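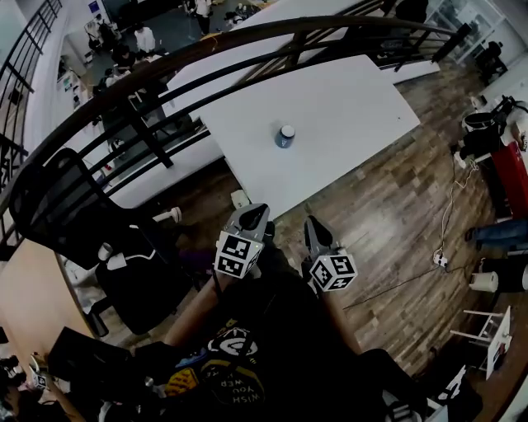

Fig. 1. Hand-held gripper, two fingers, marker cube on each. Small lidded cup on the white table.

Robot Manipulation Lab – Handout 4: comparing hand-held grippers
Posted April 24, 2024

Read before your slot. Short version of what I said in lecture, plus the numbers I forgot to write up.

Two units this term: the Trelter and the Trikico. Same task for both – pick up cup, move it, set it down upright. 40 tries per gripper per team. Log every try, also the bad ones.

Setup
– Check markers before you start. Both cubes need to be seen by the camera the whole time, not just at the grasp.
– Opening width: Trelter 120 mm, Trikico 100 mm. Measure it yourself anyway, the fingers get knocked.
– One cup on the table, nothing else. Clear your stuff off first.
– Watch your forearm. If it passes in front of a cube the pose drops out and you loose the try.

What to log
Try number, gripper, success or fail, type of fail (slip, tip, miss, lost marker). Add a line if the fingertips moved. Times come from the Ngubane logger, don't use your phone.

Known problems
Trikico closes slower, up to 49 ms lag against the tracker last time we checked. Trelter slips on the lid – grab the cup lower down. Glare on the cubes near the windows, turn the table if tracking flickers.

Write-up
Two pages max. One table, one plot of finger gap over time for a good try and a bad one. Say which gripper you would use for teh next lab and why. Calibration files are in the Grokance folder, use the newest set, the September ones are for the old fingers.

Questions – bring them to lab.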